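Robot cell walk-round - PC disassembly project
Rodberg Technical College, Automation Club
Checked by: Nima Safavi
Faculty sign-off: Covadonga Carrasco
Date: Tue 28 September
Cell: Vunen, both arms

Mark each line OK, FIX or N/A. Write a comment for anything marked FIX. The cell stays in manual until every FIX is closed and signed.

1. Before power

Floor clear inside the taped line - OK
Emergency stop, door side, pressed and reset - OK
Emergency stop, pendant, pressed and reset - OK
Arm base bolts, paint marks lined up - OK
Air line to the tool rack - N/A
Comment: the rack is not in use until the Casado drivers come back. Air is shut at the wall and tagged.

2. Workpiece

Tower unplugged, power cord removed from the room - OK
Side panel off and stored under the bench - OK
Tower lying flat, does not rock when pressed at the corners - OK
Power supply left closed - OK
Comment: the power supply cover is not to be opened by any student, with or without the robots. If the supply comes out, it goes in the bin marked ELECTRICAL as one piece.
CPU removed, socket empty - OK
Loose screws inside the case - FIX
Comment: found one by the drive cage when I ran a hand along it. Removed. Tip the case and listen before the next session. Closed, N.S.

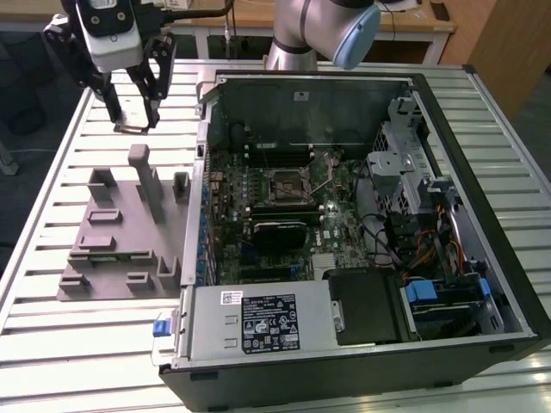 Sheet 47

3. Arms and tools

Gripper fingers, no cracks or play at the joints - OK
Finger tips clear of the fixture plate at the start position - FIX
Comment: the tips start just above the table near the rear edge of the plate. I want more room there. Raise the start point 30 mm and save it under a new name. Do not overwrite the old one until Covadonga has seen it run.
Wrist cable has slack through full rotation - OK
Comment: watch it on the way back from the far side. Stop if it pulls tight.
Second arm, end cap tight - OK
Both arms tested together at low speed - FIX
Comment: not done today. Each arm was run alone. The reach of the two overlaps at the back of the tower, so please do this one with two people, one on each stop.

4. Fixture plate and table

Plate does not slide when pushed by hand - OK
Post and brackets upright, no movement - OK
Slats free of cracks - OK
Small parts caught between the slats - OK
Comment: check from underneath with a flashlight as well. You can't see everything from the top.

5. Software

Speed limit set for student use - OK
Zarau controller log saved - OK
Log space left - FIX
Comment: the log stops at 2000 entries and starts writing over the oldest ones. We lost part of the June runs that way. Export it at the end of each session.

6. Sign-off

Open items: start point height, two-arm test, log export.
Cell released for manual use only - C. Carrasco
Bring this sheet to the next check and file the copy in the blue binder.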